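Sorting tips I brought home from a robot open day

I spent Sunday afternoon at the Lungu open day, and I came home wanting to redo my whole workbench! The robots were a treat to watch, but what I kept staring at was how their table was laid out.

Try this with your own drawer of odds and ends. Give each kind of part its own shallow bin, all in one color, and write on the rim so you can read it from your chair. Svenja Mösli, who showed us the sorting table, told me tape works well if you change your mind a lot (I do).
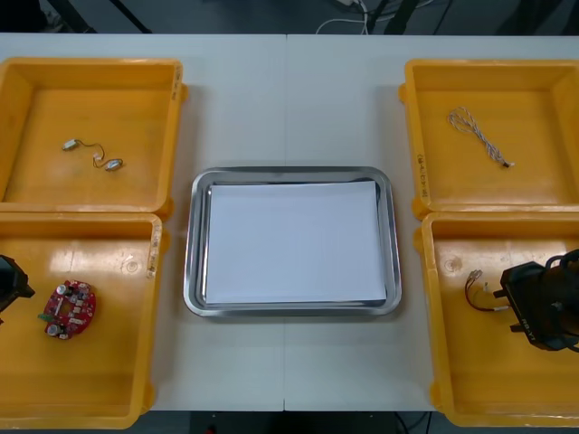

Keep the middle of the bench for a metal tray lined with plain white paper. Tiny screws show up beautifully on it, and you can jot notes on the sheet too.

One more for cables: twist the loose strands together before you put them away. I did 4 bins in May and still haven't had to untangle a thing. Next up, the battery drawer!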